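Magazines: keep, cut up or chuck?
Started by penner58, 19 August 2023
Forum: Paper, Books and Clutter

penner58 wrote:
Hi all, long time reader, not much of a poster. I've got magazines coming out my ears and I need someone to be firm with me. They're mostly technical and hobby ones, going back to when I was at uni, plus a heap my brother-in-law sent over from Taiwan that I can't read a word of but love looking at. They live in the hall cupboard, under the bed and (don't laugh) in the bottom of the linen press. We're moving to a smaller place in November and my wife has given me one shelf. One!!

So what do people do? Scan them? Pull out the good articles? I tried pulling a few apart last night and felt like a criminal.

gumleaf_jo wrote:
Oh I feel this one. I did mine two winters ago and went with the cutting up method. Anything I wanted went in plastic sleeves in a ring binder, the rest went in the recycling. Do it in one sitting with the telly on or you'll start reading and that's your weekend gone.

If they're stapled, open to the middle, lift the staples with a butter knife and the whole thing comes apart in clean sheets. Glued spines are a pain. I just slice down the inside with a craft knife and a steel ruler.

Gordon Lachance wrote:
Please don't cut them up! Sorry Jo, we've had this argument before. A loose page in a sleeve has lost its cover, its date and whatever was on the back of it, and half the fun of an old magazine is the stuff you weren't looking for. The ads, the letters, the daft competitions.

I keep mine whole and lay one out flat on the table whenever I want a proper look. You get the sense of the thing as somebody designed it, both pages together with the fold down the middle.

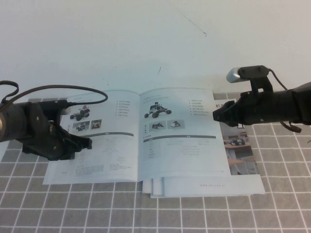
For storage I use the Druritz upright boxes, spine down, and I don't pack them tight. If you squash them in they curl at the corners and then you'll never get them to sit properly again. My oldest run is in three boxes on a bottom shelf away from the window and the colour is still lovely.

gumleaf_jo wrote:
Gordon you have a spare room. penner58 has a shelf.

Gordon Lachance wrote:
Fair point, I do have a spare room. Well, I have a room you can get into sideways.

mapleandmould wrote:
Scanner here. I photographed all of mine instead of feeding them through anything, took most of a month of evenings. A few things I learned the hard way:

Glossy pages are awful under a ceiling light. Turn it off and use a lamp on each side, low down.

The pages always want to hump up near the fold. I lay a clean sheet of glass from an old picture frame over the top, but gently, and never on a glued spine you care about.

Put something plain underneath. My kitchen tablecloth is checked and it drove me batty in every photo.

Name the files as you go!! I have a folder with hundreds of pages called "page" and I'll be sorting it until I retire.

penner58 wrote:
Thanks everybody, this is great. Maple, how do you go with magazines in other languages? I've no clue what half of mine are about beyond the pictures. I'd feel silly keeping them but I'd feel worse tossing them.

mapleandmould wrote:
I've got a few Chinese ones myself. If the photo's clear, a translating app on your phone will give you the gist of a heading or a short list. Long columns come out as soup. I write the gist in pencil on a sticky note inside the front cover.

tinshed wrote:
Going to be the grump here. How many of these have you opened in the last nine years? If you want to know something you look it up. I took the lot to the tip shop, two trips in the ute, and haven't missed a single one. Somebody else can have the joy of carting them about.

Gordon Lachance wrote:
You told me in the spring you were hunting for a shed plan you'd thrown out, tinshed.

tinshed wrote:
One shed plan. I found it again.

gumleaf_jo wrote:
For the foreign ones, try your library or a language school before the bin. Ours takes them for the conversation group. They like anything with big photos and short captions because the beginners can have a go.

penner58 wrote:
Okay, here's where I've landed. The Taiwan ones stay whole, because they were a present and I like them. The hobby ones get the Jo treatment, stapled ones only, I'm not brave enough for the craft knife. Everything else gets offered to the library, and tinshed, I'll send what's left to the tip shop in your honour.

Gordon, are those boxes deep enough for the bigger format ones, or do they stick out the front?

Gordon Lachance wrote:
They stick out by around 2 cm. Doesn't bother me, but measure your shelf first.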